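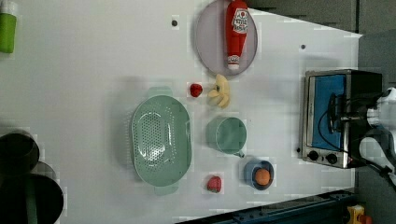

Play-kitchen setup with the arm over the toaster oven.

Home Reviews Guides Safety Contact

Review: Zandum Tabletop Practice Guide, second edition
By Arnel Malabanan
Sep 10, 2026

Zandum's guide is a spiral-bound book of house rules for small groups running a robot arm over a tabletop. It costs 40 dollars and has 80 pages. I have used it since December, mostly with play food and small kitchen items.

The best chapter is on layout. It asks you to write down where every item starts, including which way bottles face and whether they stand or lie down. A ketchup bottle lying across a plate is a different start from one standing next to it, and the book wants them logged separately. We used to write "ketchup, plate" and leave it there. Old logs like that are no use to us now.

The chapter on reach is short and strict. Keep hands off the table while the arm is powered. Call out before you reset. Put the stop button where the person resetting can get to it without leaning over the work area. I would have liked a drawing of a good button position, but the text is clear enough.

Appliances get 11 rules. The one I quote most is that a toaster oven used for door practice stays unplugged, with the cord tied back. Knob positions go in the log too.

Weak points: the section on round objects is thin. A ball in a bowl gets two sentences, and the advice on handles assumes every pan has one straight handle. Nothing at all on colanders. The blank log sheets at the back run out fast, and the 200-sheet refill from Gresteck has different column headings, so you end up relabeling them by hand.

The book is no replacement for the safety manual that comes with your arm, and it says so on page one. For day-to-day habits it is worth the price. Buy one copy per table.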